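Posted in Reviews, Local Government, Campaign Tools and tagged budget, council tax, public meetings, software, Stamcombe

Review: Zuratico budget explorer, desktop edition
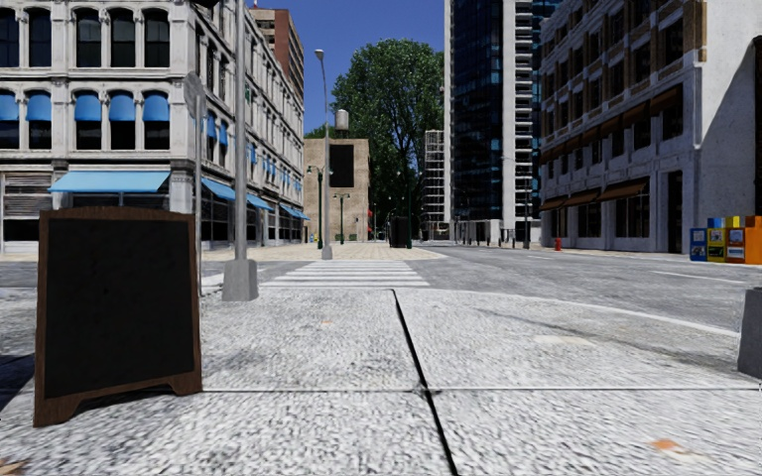 What it does

Zuratico is a program for reading local government budgets. You load the spreadsheet or PDF a council puts out, and it sorts the spending lines by department, matches them against earlier years, and shows you what went up and what went down. It is sold to newspapers and residents' groups. Our group in Stamcombe bought a one-year license in September, before the second round of hearings on the library and bus cuts, and I have used it most evenings for the budget working group.

The license cost us $215. That covers one computer and any number of documents. There is a cheaper plan that runs in the browser, but it limits the size of the file, and our council's budget book goes well past the limit.

Setting it up

Installation took a few minutes. Importing took much longer. The current Stamcombe budget has 3146 separate lines once you include the capital schedule, and the program read all but a handful of them correctly. The ones it missed were in tables that run sideways across two pages. You can type those in by hand, and the form for doing so is fine, though it loses your place if you switch windows.

Older budgets were harder. Two of ours exist only as scans, and the text recognition confused 3s and 8s often enough that I went back and checked every department total against the paper copy. If your council publishes proper spreadsheets you won't have this trouble.

Comparing years

The comparison screen is the reason to buy it. Pick a department, pick two years, and the changed lines come up in order of size. You can switch inflation adjustment on or off, which matters when the mayor's office says a service has been "protected" and the dollar figure is the same as it was four years ago.

It also handles renamed departments, up to a point. Stamcombe moved youth services out of Recreation and into a new office called Community Partnerships, and for a while it looked on paper as if the youth budget had vanished and something else had been created. Zuratico flagged the two as a possible match and asked me to confirm. It did not catch the transfer of crossing guards from Police to Schools. I found that one by reading the footnotes.

Vojtěch Matoušek from the bus riders' campaign used the same screen to track the contract for the evening routes. He wanted to split one contract over several departments and couldn't. The program allows one department per line and that's it.

Charts and handouts

The charts are plain and they print well in black and white. We ran off 800 copies of a single-page handout on the bus cuts and the bars were still readable on cheap paper. The labels are cut short if the department name is long, and I haven't found a setting for this. I ended up shortening the names myself before exporting.

There is a slide export too. Selamawit Araya used it for her talk on the library hours and had to redo the fonts.

Compared with Lewis and Zerkis

I had tried two others. Lewis is free and does less. It will add up columns and draw a pie chart, and for a small town with a short budget that may be enough. Zerkis is much more powerful, with debt schedules and pension forecasts, but it assumes you already know municipal accounting. I gave up on it after a weekend. Their support line was polite and kept sending me to the same manual.

Problems

The search box only finds whole words, so "librar" gets you nothing. Notes attached to a line do not print. The program closed on me 4 times, always while I had a scan open, and once I lost an hour of corrections. Save often if you work from scans. The help pages are written for an older version and some of the menus have moved.

My other complaint is that it treats the council's own categories as settled. "Efficiency savings" shows up as a neutral gray bar like anything else. You still have to write to the finance office and ask what was dropped, and in our case they took three weeks to answer.

Should you buy it?

For a group facing a long budget and a short hearing period, yes. One person needs to be willing to learn it and check its work. If your council's whole budget fits on a dozen pages, use Lewis or a spreadsheet and spend the money on printing. We plan to renew, and I'll add a note to this post if the next version fixes the scan problem.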